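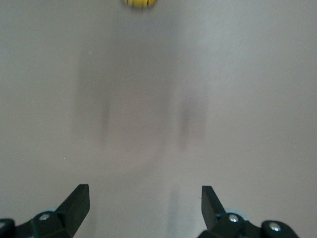 Manikandan Kaimal told me in our first meeting that I should stop asking people whether they liked the bus and start asking what time they got home. I had brought him a page of questions with a scale from one to five next to each. He crossed out most of it. The report that follows is based on the second set of questions, the one that came out of that meeting.

Evening Bus Service and Shift Work on the Cidby Line

Final project report, Transportation and Communities
July 2020

1. Background

The Cidby line runs between the Abreu neighborhood and the business park at Ornach. It is the only bus route that serves the park. On weekdays the last bus leaves Ornach at 9:40 in the evening. Most of the warehouses and the food packing plant at the park end their second shift at 10:00. This gap has been in the timetable since the route was drawn up, when the park was mostly offices.

I grew up in Abreu and my mother worked second shift at the packing plant for part of my childhood. She got rides. When the ride fell through she walked along the service road to the Zomadeo shopping center and called my uncle from there. I mention this to be open about where the question came from. I did not interview any relatives for this project.

The question I set out to answer is how second-shift workers who do not drive get home from Ornach, how long it takes them, and what it costs them.

2. What other work says

The reading for this course covers the "peak commute" at length. Routes are planned around morning and late afternoon travel, when ridership per bus is highest. Late trips look weak by that measure. Several of the readings point out that low ridership on a late bus is hard to interpret when the bus leaves at the wrong time, and that is the case I was interested in. A bus that leaves 20 minutes before a shift ends will not carry the people on that shift, and the count will then be used to show that they do not need it.

I found less on what people do in place of a missing bus. The studies I read mostly stop at the finding that people "rely on informal arrangements." I wanted to know what those arrangements were.

3. Method

I used a short paper survey with a few longer interviews. The survey had eight questions and fit on the front of one sheet. I handed out 400 copies in the last part of the spring, some at bus stops in Abreu, some left in break rooms with permission from the supervisors, and the rest through a grocery store at Zomadeo that let me leave a stack by the register. People could return them in a sealed box at the store or mail them back in the envelope provided.

I got 137 usable surveys back. A survey was usable if the person worked second shift at the park and had answered the questions on travel time and cost. I threw out any that had been filled in by first-shift workers, although several of those had written useful comments on the back, and I wish I had made a separate form for them.

The interviews were done by phone. I had planned to do them in person at the library, but it closed in March and had not reopened by the time I finished. Phone calls turned out shorter than I wanted. People were often cooking or had kids in the room. I took notes by hand and read the main points back at the end of each call so the person could correct me.

4. Results

4.1 How people get home

Getting a ride with a coworker was the most common answer by a wide margin. After that came a ride from a family member, then a paid ride, then walking. A small group said they leave work early to catch the 9:40 bus and make up the time by starting early or skipping their second break.

Most people who ride with a coworker pay for it. The usual arrangement is a fixed amount each week, handed over on payday whether or not the rider worked every shift. Riders did not complain about the amount. Their complaint was about what happened when the driver was sick, changed shifts or quit. One woman said she had turned down a better position in the plant because it would have put her on a different schedule from her driver.

4.2 Time

The bus trip from Ornach to Abreu takes 35 minutes. People who get a ride usually wait first, either for the driver to finish cleanup or for a family member to come from the other side of town. Walkers had the longest trips. The service road has no sidewalk between the park gate and the first traffic light, and the people I talked to said they walk on the grass where there is any.

4.3 Cost

Those who take paid rides spend the most, and they are also the ones least able to plan for it, because the price changes with the hour and the weather. Two of the people I interviewed said that on some nights the ride home cost them more than their last hour of pay.

5. Discussion

Moving the last bus from 9:40 to 10:15 would cover the end of second shift and leave time to walk to the stop from the farthest building. It would not add a trip. The people who now use the 9:40 would need to wait longer, and I do not know how many of them there are or where they work. The survey was not designed to reach them. Anyone who takes this further should ride that bus for a couple of weeks and ask.

The other option is a second late bus, which costs more. I asked for operating costs for the route and did not receive them before the deadline, so I can't say how much more.

I would also be careful about the coworker rides. They work well for a lot of people and some drivers depend on the money. A later bus would take riders away from them.

6. Limits

The surveys were handed out before and during a time when work at the park was changing quickly. Some employers cut second shift and one added to it. I asked people to answer for a normal week, but what was normal had already shifted for many of them. The survey was in English and Spanish only. A supervisor at the packing plant told me afterward that I had missed a good part of his line for that reason.

7. Acknowledgments

Thank you to the grocery staff at Zomadeo, who kept the box behind the counter at night, and to everyone who filled out a form at the end of a shift.

Appendix A: Survey form (English)
Appendix B: Survey form (Spanish)
Appendix C: Cidby line weekday timetable, evening trips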